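この章は、Akitz 415 衣類乾燥キャビネットを箱から出し終えた人向けです。箱の中身の確認と扉の左右付け替えは前の章にあります。メーカーの英文説明書を土台にしていますが、そのまま訳したものではありません。Flillby の店で組み立てて使ってみて、納得できなかった記述には「疑問」と書き添えました。英文と食い違うところは、安全に関するものなら英文を優先してください。使い勝手に関するものなら、好きなほうを信じてください。

# 第3章 設置と最初の運転

## 置き場所を決める

英文説明書には「お部屋のどこにでも」とあります。どこにでも、は言いすぎです。このキャビネットは床から吸った空気を温めて上に抜くだけの単純な箱で、まわりの空気が湿っていれば、湿った空気を温めて服に当てることになります。浴室の脱衣所に置いて乾きが悪いという問い合わせが多いのですが、機械の故障だった例はほとんどありません。

1. 床が平らで、硬い場所を選びます。毛足の長い敷物の上には置かないでください。底面の吸気口がふさがります。
2. 背面と壁のあいだに、握りこぶしが楽に入るだけの隙間をとります。
3. 扉を全開にして、途中で家具や洗濯機の蓋に当たらないか確かめます。前面の扉は見た目より手前に大きく振れます。
4. 天面の上には何も置きません。畳んだタオルもだめです。
5. コンセントまで電源コードが引っ張られずに届くことを確かめます。

> **注意** カーテンのすぐそばに置かないでください。運転中は天面の排気口から温かい空気が出続けます。カーテンが排気口にかぶさると過熱防止が働いて止まりますが、過熱防止は頼るための機能でなく、最後の保険です。

**疑問:** 英文の図では、本体が壁にぴったり付いた状態で描かれています。本文では隙間をあけろと書いてあります。図を描いた人と文を書いた人が別々だったのでしょう。本文に従ってください。

部屋の温度も関係します。英文の乾燥時間の表は室温 18 ℃ を前提にしているのですが、その前提は表から離れた脚注に小さく書いてあるだけです。冬の北側の部屋では表のとおりには乾きません。湿度の前提はどこにも書いてありません。温度を書いて湿度を書かない乾燥時間の表に、どれほどの意味があるのか、私には分かりません。

## 本体を水平にする

脚は回して高さを変えられます。ここを飛ばす人が多く、扉が勝手に開く、風の音が大きい、ハンガーが片側に寄る、といった苦情の大半がここに戻ってきます。

1. 本体を決めた場所に立て、扉を閉めます。
2. 天面の対角を軽く押します。がたつく場合は、浮いている側の脚を反時計回りに回して伸ばします。
3. 扉を半分だけ開けて手を離します。扉がその位置で止まれば水平です。開くほうへ動くなら前の脚を伸ばし、閉じるほうへ動くなら前の脚を縮めます。
4. 脚のロックナットを本体側に締めます。
5. もう一度、対角を押してがたつきがないか見ます。ロックナットを締めるときに脚が少し回ることがあります。

付属の水準器は、箱に入っているので一応使ってみましたが、気泡の管が台座に対してまっすぐ付いていないものがありました。手持ちの水準器があればそちらを使い、なければ手順 3 の扉の動きだけで十分です。

> **備考** 木の床では、数日使うと脚が落ち着いて傾きが変わることがあります。週末の土曜日にでも、もう一度だけ扉の動きを確かめてください。

## 転倒防止の金具を付ける

英文説明書では「任意」の扱いです。この判断には賛成できません。背の高い箱の上のほうに濡れた服を掛けるのですから、重心は上がります。扉に子どもがぶら下がれば前に倒れます。Flillby では必ず付けるようにお願いしています。

1. 背面上部の穴に、金具の短いほうをねじで留めます。
2. 本体を置き場所に戻し、金具の長いほうが壁に当たる位置に鉛筆で印を付けます。
3. 印の位置に下地があるか確かめます。石膏ボードだけの壁では、付属のねじは効きません。
4. 下地があれば付属のねじで留めます。なければ、ボード用のアンカーを別に用意してください。
5. 本体の上のほうを手前に引き、金具が壁から浮かないことを確かめます。

賃貸で壁に穴をあけられない場合は、家具用の突っ張り棒を使う人がいます。天面の排気口をふさがない位置に立てられるなら構いませんが、突っ張り棒の説明書にある「強力」の文字をそのまま受け取らないように。天井の下地がなければ、棒は天井板を押し上げているだけです。

## 排気の向きを決める

天面の排気口には向きを変えられる羽根が付いています。どの向きにしても乾く速さは変わりません。変わるのは、湿った空気が部屋のどこへ行くかです。

1. 羽根のつまみを持ち、窓や換気扇のあるほうへ向けます。
2. 壁紙や木の棚に直接当たらないか、手をかざして確かめます。これは最初の運転のときで構いません。
3. 運転中は換気扇を回すか、窓を少し開けます。

別売りの排気ホースキット(Cabrera 製)を使うと、湿気を屋外に出せるとされています。店でも試しました。出せることは出せます。ただ、ホースが長くなるほど風が弱くなり、途中で結露した水がたるみに溜まります。溜まった水は本体のほうへ戻ってくることもあるので、ホースは窓に向かって下り勾配になるように張ってください。窓が本体より高い位置にしかないなら、買わないほうがよいと思います。

**疑問:** キットの箱には「部屋の湿度は上がりません」とあります。窓にはさむ板の隙間から外の湿気が入るので、梅雨どきにそうはなりませんでした。

## 電源をつなぐ

1. 本体の電源スイッチが切れていることを確かめます。
2. プラグを壁のコンセントに根元まで差します。
3. 電源スイッチを入れます。操作部の表示が一度すべて点灯し、待機の表示に変わります。

> **警告** 延長コードとテーブルタップは使わないでください。温風運転は長く続きます。タップの定格に収まっているように見えても、古いタップの接点は熱くなります。プラグを触って熱いと感じたら、すぐに運転を止め、コンセントの点検を依頼してください。

> **警告** ぬれた手でプラグに触れないでください。洗濯物を掛けた直後は、自分で思うより手がぬれています。

操作部の「Eco」ボタンについて、よく聞かれます。英文説明書は消費電力が減ると言っています。一時間あたりではそのとおりです。そのぶん温度が下がり、時間が延びます。乾き上がるまでの合計で得をするかどうかは、説明書のどこにも書いてありません。私は薄手のシャツにだけ使っています。根拠を聞かれても、生地に優しそうだからとしか答えられません。

## 空運転をする

最初の運転は、何も掛けずに行います。製造時の油や梱包材のにおいを飛ばすためです。

1. 庫内の緩衝材と、棚の下に貼ってある保護フィルムをすべてはがします。底の吸気口の上にも透明なフィルムが残っています。見落としやすいので、指でなぞってください。
2. ハンガーバーと棚を付けずに扉を閉めます。
3. 「Warm」を選び、タイマーを 3 時間に合わせて開始します。
4. 部屋の窓を開けておきます。
5. 終わったら扉を開け、庫内が冷めるまで待ちます。

においが残る場合は、もう一度繰り返します。英文には「無臭」とありますが、店で開けた機械はどれもにおいました。焦げたにおいがする場合や、途中で止まってしまう場合は話が別です。フィルムの取り残しをまず疑い、それでも続くなら使用をやめて販売店に連絡してください。

## 洗濯物を入れる

### シャツ、ブラウス

1. 洗濯機から出したら、襟と前立てを手で引いて形を整えます。
2. ハンガーに掛け、ボタンは上だけ留めます。
3. 隣の服と触れ合わない間隔でバーに掛けます。
4. 「Warm」または「Eco」で運転します。

宣伝の「アイロン不要」については、期待しないでください。しわが減るかどうかは、ほとんど手順 1 で決まります。脱水したまま洗濯機の中に放っておいたシャツは、何で乾かしてもしわだらけです。

### ニット

1. ハンガーを使わず、付属の網棚を水平に取り付けます。
2. タオルで水気を押し取ります。絞らないでください。
3. 棚の上に広げ、袖は身頃に重ねず横に出すか、折って薄くします。
4. 「Air」(温めない送風)で運転します。
5. 途中で一度、裏返します。

英文説明書のコース表では、ウールに「Warm」が割り当てられています。店の Dale Dufour は自分のセーターで試して、袖が短くなったと言っています。洗い方のせいだった可能性も残りますが、もう一着試す気にはならなかったそうです。洗濯表示が平干しになっているものは「Air」で通してください。

### 靴

1. 紐と中敷きを外し、中敷きは別に棚へ置きます。
2. 泥を落とします。乾いた泥は吸気口に落ちて内部に入ります。
3. 靴の口を下に向け、棚の上に斜めに立てかけます。
4. 「Air」で運転します。

革靴は入れないでください。英文には「低温なら可」とありますが、どの温度を低温と呼ぶのか書かれていません。接着剤で貼った靴底も、温風で浮くことがあります。運動靴でも「Warm」は避けるのが無難です。

### 羽毛のジャケット

1. 洗濯表示で、水洗いと乾燥機の可否を確かめます。
2. ファスナーを開け、裏返して掛けます。
3. 「Warm」で運転し、途中で何度か取り出して、固まった羽毛を手でほぐします。
4. 外側が乾いても運転を続けます。

回転式の乾燥機と違い、キャビネットは中身を叩いてくれません。手順 3 を省くと、羽毛が固まったまま乾きます。カタログには「ふんわり仕上がる」とありますが、ふんわりさせるのは使う人の手です。

### ぬいぐるみ

形が複雑で中綿が厚く、乾いたかどうかの見極めがいちばん難しい品です。表面の毛は先に乾きます。触ってさらさらしていても、胴の中心に水が残っていれば、しまってからにおいが出ます。

1. 洗えるかどうか、縫い付けの表示を見ます。電池や音の出る部品が入ったものは洗わず、このキャビネットにも入れません。
2. 脱水はネットに入れ、短く切ります。
3. 耳や手足の付け根を軽く引き、洗濯で寄った綿を戻します。
4. 網棚に寝かせます。耳をつまんで吊るすと、そこだけ伸びます。
5. 「Air」で運転し、途中で上下を返します。
6. 表面が乾いたら、胴の下のほうを押し込んで確かめます。ひんやりしたり、押した跡がなかなか戻らなかったりすれば、まだです。
7. 最後に、毛の流れに沿ってブラシをかけます。口や目が刺繍のものは、糸に引っ掛けないように避けてください。

「Warm」にすると早く乾きますが、毛足のある化繊は熱で毛先が縮れることがあり、縮れたものは元に戻せません。説明書のコース表には「Toys」の欄があって「Warm」が推奨されています。何の玩具で試したのか、メーカーに尋ねましたが返事は来ていません。
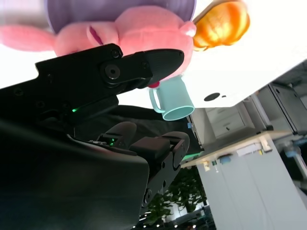
## 乾燥センサーとの付き合い方

本機には、庫内の空気の湿り具合を測って自動で止まる「Sense」コースがあります。便利そうですが、測っているのは空気で、布の中は測っていません。ここを取り違えると、毎回生乾きの服をしまうことになります。

センサーは排気口の手前に付いています。薄い服ばかりなら、空気が乾いたころに服も乾いています。ジーンズの腰まわり、パーカーの頭巾、綿の詰まった品では、表面から出る湿気が減った時点で「乾いた」と判断されます。

使うなら次のようにします。

1. 厚さの近いものだけをまとめて入れます。
2. 「Sense」で開始します。
3. 終了音が鳴ったら扉を開け、いちばん厚いものの縫い目を指ではさみます。
4. 冷たく感じたら、タイマーに切り替えて追加で運転します。最初の追加は 18 分がよいところです。
5. それでも湿っていれば、掛ける位置を入れ替えます。

> **備考** 温かい布は乾いて感じます。判断に迷ったら、扉を開けたまま服が室温に戻るのを待ち、それから触ってください。

操作部に出る残り時間は、最初のうちは当てになりません。運転が進むと減るはずの数字が増えることもあります。故障ではなく、推定をやり直しているだけです。推定しかできないなら、途中まで表示しなければよいのにと思います。

## フィルターの掃除

吸気フィルターは底面の手前にあります。引き出しのように手前に抜けます。

1. 運転を止め、プラグを抜きます。
2. フィルターの取っ手を持ち、まっすぐ引き出します。斜めに引くと爪が折れます。
3. 乾いたほこりを掃除機で吸います。
4. 汚れがひどい場合は水で洗い、陰干しで完全に乾かします。
5. 奥に当たるまで差し込みます。

掃除の時期を知らせるランプがありますが、このランプは運転時間を積算して点くだけで、ほこりの量とは関係がありません。猫のいる家ではランプが点くずっと前に詰まりますし、ほこりの少ない家では点いても中はきれいです。ランプは目安にもならないと考え、タオルを何度か乾かしたら覗くくらいの習慣にしてください。

ランプを消すには、フィルターを戻してから「Eco」と「Air」を同時に長押しします。英文には「自動で消えます」と書かれていますが、消えません。

> **注意** フィルターを洗ったその日に、ぬれたまま戻して運転しないでください。網目に水の膜が残り、空気が通りません。

交換用として Imance の抗菌フィルターを勧める通販のページを見かけます。寸法は合いました。抗菌の効き目については、店で確かめる手段がないので何も言えません。付いてくる標準品が破れるまでは、買い替える必要を感じません。

## うまく動かないとき

| 症状 | まず見るところ | それでも直らないとき |
|---|---|---|
| 電源が入らない | プラグの差し込み、家のブレーカー | 別の壁コンセントで試す |
| 開始してすぐ止まる | 扉が最後まで閉まっているか | 水平を取り直す |
| 温風が出ない | コースが「Air」になっていないか | 販売店へ連絡 |
| 途中で止まり、表示が点滅する | 排気口がふさがれていないか、フィルターの詰まり | 冷ましてから再開。繰り返すなら使用をやめて連絡 |
| 風の音が大きい | 脚のがたつき、フィルターの差し込み | 本体と壁が触れていないか見る |
| 乾きが悪い | 詰め込みすぎ、部屋の換気 | 入れる量を減らして比べる |
| 服がにおう | 洗濯の時点でにおっていないか | 庫内を拭いて空運転 |

最後の行は、書くと嫌がられるのですが外せません。乾燥でにおいが消えるという宣伝を見て買った人ほど、洗い残しのにおいを機械のせいにします。温めると、もともとあったにおいは強く出ます。洗剤の量や洗濯槽の汚れを先に確かめてください。

英文説明書の故障欄には「工場出荷時に戻す」という操作があり、ほぼすべての症状に勧められています。やっても設定の言語と音量が戻るだけです。電源を抜いてしばらく待つのと変わらないので、この章では省きました。

## 庫内の手入れ

1. プラグを抜き、庫内が冷めていることを確かめます。
2. ハンガーバーと棚を外します。
3. 固く絞った布で、上から下へ拭きます。
4. 扉のパッキンの溝にたまった糸くずを、乾いた綿棒で取ります。
5. 扉を開けたまま乾かし、棚を戻します。

洗剤を使う場合は中性のものを薄めてください。塩素系の漂白剤、アルコールの原液、研磨剤入りの洗剤は使えません。香り付きのシートを庫内に吊るすのもやめてください。温められた香料が内壁に付き、次に入れた服に移ります。

パッキンは消耗品ですが、換え時の説明がありません。Roos Boersma が店で続けているやり方では、薄い紙をはさんで扉を閉め、引いてみます。するりと抜ける箇所があれば、そこから風が漏れています。漏れていても乾くことは乾くので、急いで換えなくても構いません。

## しばらく使わないとき

花粉の多い時期が終わる 4 月の末あたりで、外干しに戻して使わなくなる家もあります。次の手順でしまっておけば、再開するときに困りません。

1. 空運転を短く行い、庫内の湿気を飛ばします。
2. フィルターを掃除して戻します。
3. プラグを抜き、コードを緩く束ねます。きつく巻くと根元が傷みます。
4. 扉を少し開けた状態で、布をはさんでおきます。
5. 本体に布のカバーをかけるなら、底面の近くは空けておきます。ビニールは避けてください。

転倒防止の金具は付けたままにします。使っていない箱でも倒れます。

再開するときは、カバーをすべて外し、底の吸気口をのぞいてから空運転をしてください。英文には、再開前に有償の点検を受けることが「強く推奨」されています。強く推奨する理由は書かれていません。コードに傷がなく、空運転で異音や焦げたにおいがしなければ、店では点検なしでそのまま使っています。

次の章では、タイマーの予約と子ども用ロックの設定を扱います。予約のほうは、時計が少しずつ遅れるので、先に時計の合わせ方を読んでください。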